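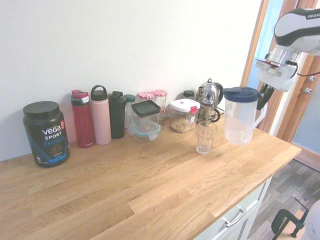

Week 3 handout: Lids, bottles and jars
Home Storage Basics, evening group

Last week we did drawers, so now we get to my favorite mess, the back of the counter! Mine fills up with water bottles, shaker bottles, jam jars and a tub of protein powder, and I bet yours isn't far off.

Start with the lids. Take every one off, line them up, and put each back on its own container. A glass box with no lid can stay (it's a fine bowl). A lid with no box goes, even the nice teal ones. I held on to a Brutent lid from March until last week and I'm still a little sad.

Then bottles. Pull out any straw or rubber ring before washing, and let everything dry with the cap off. Flip-top spouts need a small brush.

Dry food next. Oats and granola go in a square canister because square ones sit flush (round ones waste the corners). Write the fill date on tape underneath. My Sima canister holds 800 grams of oats, so a bag usually goes in whole.

Kettle and French press stay together, near the outlet. Keep the cord away from the sink, please!

For next time: do one stretch of counter at home, and bring one container you can't decide about. We're in room 154 at Werkgate again, same door as before.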